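# 成功率だけを報告するのは、もうやめたほうがいい

箱の中に散らばった積み木をロボットアームでつかむ。把持研究ではありふれた課題で、私もこの数年、ほとんどの時間をこれに使っている。
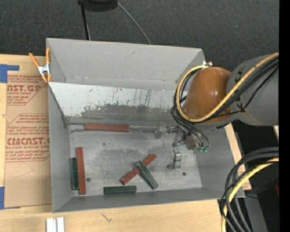 先に意見を書いておく。把持の論文で成功率を一つの数字にまとめる慣習は、手法の良し悪しを見えにくくしている。少なくとも、試行の初期配置ごとに結果を分けて載せるべきだと思う。

きっかけは自分の実験だった。Plukentという自己教師あり学習の手法を、559回の試行で評価した。成功は323回で、率にすれば六割に届かない。比較対象のBrirkettiは同じ条件でこれを少し上回っており、表に並べればPlukentの負けで話は終わる。

ところが記録を配置別に見直すと、様子が違った。ブロックが一つだけ離れて寝ている場合、差はほぼない。箱の壁に沿っている場合はBrirkettiがはっきり勝つ。指を差し込む隙間が片側にしかなく、Plukentはそこで壁を避けすぎる。二つのブロックが交差して重なっている場合は逆になる。Plukentは上の一本を選び、端に近いところをつかみにいく。Brirkettiは交点を狙うことが多く、下のブロックまで一緒に動かしてしまう。

つまり全体の成功率は、壁際の配置が何回混ざっていたかで簡単に動く。試行ごとに箱をゆすって並べ直すだけなら、その比率は箱の形と傾斜で決まる。斜めの壁を持つ箱では、物が滑り落ちて壁の根元にたまりやすい。手法を比べたつもりで、箱の癖を測っていたことになる。

反論は予想できる。配置を分類すれば一区分あたりの試行が減り、誤差が大きくなる。分類の基準も人によって揺れる。どちらも正しい。私の分類は7区分だったが、うち二つは数が足りず、何も言えなかった。それでも「何も言えない」と書けるだけ、平均に埋もれさせるよりましだと考えている。

手間の問題もある。私は200回分の配置を手でラベル付けし、残りは簡単な画像処理で分けてから目で直した。二日かかった。実験そのものに何週間もかけていることを思えば、払えない額ではない。

もう一つ気になるのは、失敗の扱いである。つかみそこねて物が動かなかった失敗と、周りを崩した失敗は、同じ一回として数えられる。現場で困るのは後者だ。Cullowの分拣ラインのように次々と取り出す用途では、一度崩すと後の数回に響く。連続した試行を独立とみなして率を出すこと自体、その影響を消してしまう。

査読で配置別の表を求めると、紙面が足りないという返事をよくもらう。付録でかまわない。初期配置の写真と、試行ごとの成否を並べたファイルがあれば、読む側で集計し直せる。次の投稿では、私は全体の成功率を表の最後の行に置くつもりでいる。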